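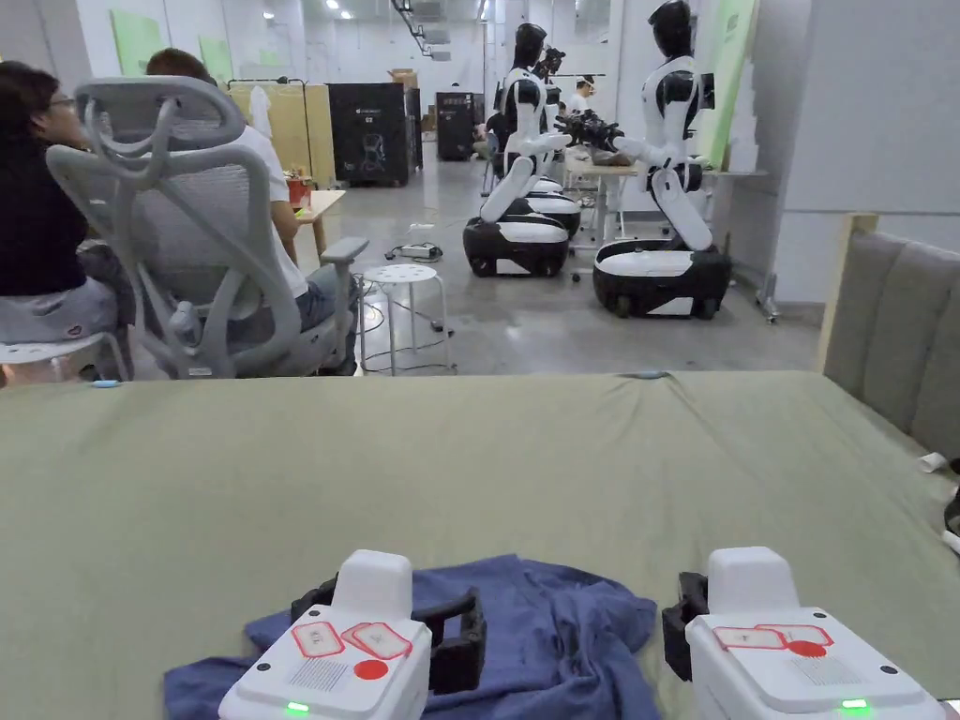 head view, blue cloth on the green table, both grippers down on the table

Re: [thambiah-dev] gripper pose jumps at episode start

Replying inline, short on time, sorry.

> After the March merge we get a jump in the left gripper pose in the
> first second of almost every cloth episode. Right one is fine. Goes
> away by itself and then the track is clean to the end. We filter it out
> in post but it costs us episodes. Is it the marker detector or the
> fusion node? We are on stock Kesteck config, nothing changed on our
> side except the new table cover.

Fusion node, pretty sure. Detector is ok. I ran it standalone on 80 episodes of ours, same kind of setup as the still on top, and the marker corners are stable from the first image on. Both grippers, no difference left to right.

What happens -- Stistier starts its window before the head pose has settled. It takes the first head pose it gets as good, locks the gripper to it, then the head estimate gets corrected and the gripper gets dragged along. Looks like a jump in the hand. It's a jump in the head.

Why only left: left gets initialized first. By the time right comes up the head pose is mostly fine. Swapped the order in the launch file and the jump moved to the right one, so there you go.

> Could the background matter? We have people and other robots moving
> behind the table and the feature tracker picks up a lot of points there.

Yes, that makes it worse. Same in our room, people sitting behind the table, the wheeled robots farther back, someone in a headset. Any of that moves during init and you get bad points in the head estimate. The plain table cover doesn't help either, hardly any texture on it so the tracker goes looking in the room. Old cover had a print, right? Would explain why you only see it now, merge or no merge.

Don't mask the whole upper half though. Tried it, lost tracking as soon as the operator looked up. Mask on motion only, and only during init.

Workaround for now, in the fusion section:

```yaml
fusion:
 init_window: 32 # was 6
 hold_grippers: true
 motion_mask: init_only
```

`hold_grippers` keeps both gripper tracks unpublished untill the head covariance is under the limit. You need to have the grippers lying still on the table for that, hands off if you can. If an operator picks up early the hold just times out after 2 seconds and you're back to the old behavior, with a warning in the log. Grep for `init hold expired`.

> We also see the cloth segmentation flicker when a gripper covers part
> of it. Related?

No. Different thing, thats Famel splitting one mask in two when the occluder goes across the middle. Known, there is a ticket. Merge by color for now, works ok with blue on green. Won't work with your white towels.

Proper fix for the init is on branch `late-lock`. Compiles, tests pass, replay looks good, not tried live with more than one rig. Would like somebody else to run it before I merge -- if you can, send the log *and* the first few seconds of raw head video, log alone is no use for this.

Oh and please don't reorder left/right in your launch file as a fix, the exporter still assumes left first and will swap the labels wihtout telling you. On my list.

-- Thambiah perception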